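Okay so I sat through the whole clinic board meeting last night and I have thoughts. Thread, sorry in advance!

The item was the intake form. Right now it has a box for your legal name and a box marked M or F, and that's it. The proposal adds a line for the name you go by and a line for pronouns, both optional. You can leave them blank. I want to be very clear that you can leave them blank (I said this out loud to my kitchen more than once).

The petition against it had 400 signatures. The one in favor had 1774. I'm not saying petitions decide things, but the local paper only mentioned the first one, and come on.

Tsehay Kassa spoke for two minutes about hearing the wrong name called across a full waiting room, and then having to stand up and walk to the desk with everybody looking. You could have heard a pin drop.
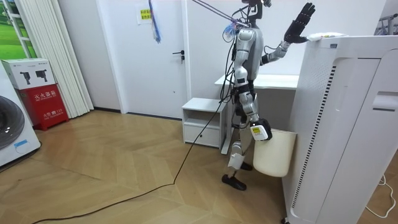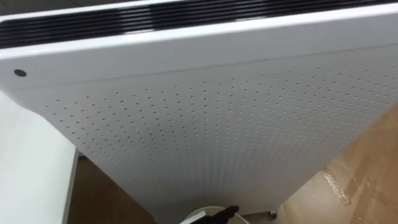

Hiba Nimri replied to me: I'm for the new lines, but who gets to see them? My mom and I go to the same doctor and she picks up my paperwork sometimes. I'm not writing anything down till I know where it prints.

Hiba, yes, great question, and it got asked! The answer was kind of mushy. The preferred name would show on the front desk screen, and they "expect" it to stay off the mailed bills. Expect isn't good enough for me and I emailed them this morning to say so.

Cost came up too, of course. It's $3000 to change the form in Jara, the records system they use, and that includes training the front desk. One guy wanted to know why we couldn't just use a pen. I kind of loved him for it, even though he voted no.

Anyway, no final vote yet. It got pushed to the end of April so the lawyer can look at the privacy part. Written comments are open until then, and you have to be a patient or live in the district.

If you want to write one but hate writing, message me and I'll send you mine to steal from. It's short and has one typo I already regret.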